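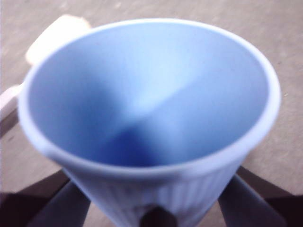
Cups and tumblers: kitchen check before the September open day

Share 20 | Comments 3

Hello everyone, and thank you for taking this on! Work through the list at your own pace, with a pot of tea if you like, and write your remarks beside each item.

1. Rim. Run a clean finger all the way along the lip, feeling for nicks or rough spots. A good thick, rounded lip like the one on the light blue cup is kind to little mouths, so I'm always glad to see them.
Comment: fine on the blue. Two of the old Dovar beakers have gone sharp and are in the bin.

2. Inside. Tilt it to the window and look right down to the bottom for specks, stains or scratches.
Comment: blue one empty, with a few faint specks on the inner wall. Please give it another go with the soft brush and look again.

3. Outside. Ribbed sides like these love to hold on to grime, so brush up and down along the grooves.
Comment: still to do, sorry, I ran out of morning.

4. Size. Nothing over 300 mL for the under-fives.
Comment: check the Janssen jugs too, they keep wandering onto the wrong shelf.

5. Storage. Upside down on the rack, never stacked damp.
Comment: rack wiped, new liner in.

Checked by Hemant Tyagi, 10 am

Comments (3)

Flello: Lovely and thorough, Hemant. I'll bring the soft brush back tomorrow!

Hemant Tyagi: Bless you, I'd hunted everywhere for it.

Flello: It was in my car, under the picnic rug.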